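Dudville kitchen robot project puts simulation ahead of hardware in revised equipment plan

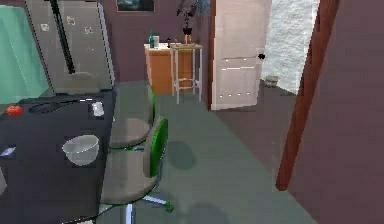

9 April 2020 - The Dudville assistive kitchen project has revised its equipment plan for the year, moving the purchase of its mobile manipulators behind a period of work in simulation. Under the plan drawn up in January, the project was to buy two machines from Konell in the spring and fit out a test kitchen at the same time. The revised plan releases money first for computing hardware, simulator licenses and scene modeling, and holds the robot order until the simulated work has produced a firm specification for reach, base width and gripper type. The rendered rooms now in use are furnished as lived-in spaces, with office chairs at the table, a bar stool in front of a low cabinet and an open door leading out past it, and the base width on the final order will be set by the clearances measured in rooms of this kind. A see-through bowl on a dark tabletop is also among the objects in the modeled set, and clear objects carry their own line in the sensor budget.

The change does not alter the total budget. It alters the order of spending. Some 50 percent of the equipment money had been committed on paper to the two mobile bases and their arms. That share is now listed as deferred and can be released only after a written review of the simulation results. The remainder is divided between workstations, depth sensors, the test kitchen and a reserve for repairs and spare parts.

Konell has agreed to keep its January quotation open while the review is carried out. The quotation covers the base, a single arm, a parallel gripper and a charging dock for each unit. It does not cover delivery, on-site calibration or replacement gripper pads. The project had first treated those items as part of the purchase price, and they now have a separate line in the budget. Batteries are also listed separately, as the supplier's warranty on them is shorter than the warranty on the rest of the machine.

A second supplier, Sarlow, was asked to quote for a lift column that would allow the arm to work at both tabletop and floor height. The column adds weight to the base and reduces running time per charge. The project has not decided whether to include it. Test tasks in the simulator have been split into two groups, one that can be completed at a fixed arm height and one that cannot, and the decision on the column will depend on how many of the planned household tasks fall into the second group.

Simulator work is being carried out with scene files supplied by Söderlund, which builds furnished interiors for use in robot planning and training. Each room is delivered with collision shapes for the furniture and with doors that can be set at different angles. The license is charged per workstation and not per scene, so adding rooms does not raise the annual cost. Custom objects are charged individually. The project has therefore limited its custom requests to items that will also be bought for the test kitchen, so that results from the model can be compared with results on the real machine.

Planning staff expect the main technical question to be turning space. A wider base is more stable when the arm is extended, but it needs more room between seating and doorways. The narrower of the Konell bases costs less and will pass through a standard interior door with margin on both sides. Its rated payload at full reach is lower. Both versions are being run through the same set of routes, with chairs placed at varying distances from the table, and the number of blocked routes is logged for each.

Sensor selection is the other open item. Depth cameras often return incomplete readings on glass and clear plastic, and simulated sensors tend to be more forgiving than real ones unless the error is modeled. The project has set aside money for a bench trial of two depth cameras before either is specified for the robots. The trial needs only a fixed mount and a table, and can go ahead without the mobile bases. Results will be fed back into the simulator as a noise model.

The test kitchen itself has been reduced in scope. The first plan called for plumbed appliances and full cabinetry. The revised plan calls for a table, seating, a refrigerator, movable partition walls and one working interior door - enough to repeat the simulated routes and the basic pick-and-place tasks. Plumbing has been dropped from this budget year. Floor covering will be chosen after the base has been selected, as caster size and wheel material affect how the machine handles joints and thresholds.

Operating costs have been added to the plan for the first time. They include annual software maintenance, insurance, calibration visits, gripper consumables and technician hours. The earlier version listed purchase costs only. Technician time is the largest of the added items and is budgeted from the date of delivery - not from the start of testing - to cover unpacking, network setup and safety checks.

If the review supports the purchase, an order for both robots will be placed with Konell as a single lot. If it supports only the narrower base, the quotation will be reissued at the lower price and the difference moved to the repair reserve. The lift column can be added to either version at the time of order. Sarlow has stated that fitting it later would require the base to be returned to the factory.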